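Manuals > Caltar Two-Arm Table Cell > Setup and Care

29 Dec 2023
By the Caltar bench support desk

4. Table reset and gripper check

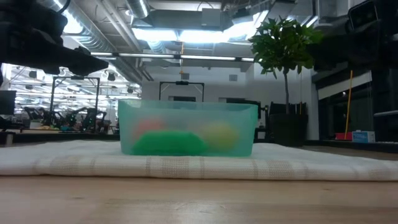

4.1 Before you start

Read 4.4 first if the cell has been moved. Otherwise straight in.

You need: a bin, a folded towel, soft objects for the test set, lint-free cloth, 2 mm hex key, the cell log. Clisum pendant charged. Have the spare finger pads handy too.

CAUTION: Arms to park and motor power OFF before hands go over the table. Pause on the pendant is not off. The arms hold torque in pause and will move again on resume.

4.2 Resetting the table

1. Park both arms. Wait for the steady light on the pendant.

2. Motor power off. Key out, key in your pocket.

3. Wipe the tabletop. Dry cloth only, no spray near the arm bases.

4. Fold the towel and lay it under the bin position, long side along the table. Thick fold to the front. Smooth the top flat, a ridge under the bin will tip it and throw the height reading off.

5. Set the bin on the towel. Middle of the table, walls square to the front edge.

6. Load the test objects. Balls and soft pieces, different colors. Don't stack them. Overlap is fine for the sort routine, not for calibration (see 4.4).

7. Look in from above. Nothing should stick up past the rim.

Note: A frosted or tinted bin is OK. The camera on the arm looks down into it, so the side walls matter less than you'd think. Very shiny bins are a problem, swap them out.

4.3 Gripper check

Do this every 2,000 picks or when the pendant shows GRIP LOW, whichever is first.

1. Motor power still off. Open the fingers by hand, slowly.

2. Check the pads. Split, glazed or peeling = replace both. Never just one.

3. Pad screws: snug, then a quarter turn. No more. The inserts strip easy.

4. Run a finger along the cable where it passes the wrist. Any kink, tag the arm out and call Auer service.

5. Clean the camera lenses with the lint-free cloth. Check the mount for play, there shuold be none.

6. Step back, clear of both arms. Key in, power on.

7. Run GRIP TEST from the pendant. Ten closes per arm. Watch for one finger lagging.

If it lags: power off, recheck the screws, run it again. Still lagging, swap the gripper and send the old one back in its own case.

CAUTION: Don't catch a dropped object during the test. Let it fall. Power off, then pick it up.

4.4 After moving the cell

Camera offsets won't survive a move, even a short one down the aisle.

1. Level the table first. Lock the feet.

2. Do 4.2, but with one ball only, center of the bin.

3. Pendant > Cameras > Realign. Left arm, then right.

4. Error over 7 mm on either arm: stop, check the camera mount and start again from step 1.

5. Save as a new Fustau profile. Do not overwrite the old one untill a full sort has run clean.

Note: Room lights on for all of this, same as a normal shift. A profile made in dim light will drift once the overheads come up.

4.5 Log entry

Write down: arm serials, pads changed Y/N, GRIP TEST result, realign error for each arm, profile name. Initial it. Next full service is due in February, see section 6 for the parts list.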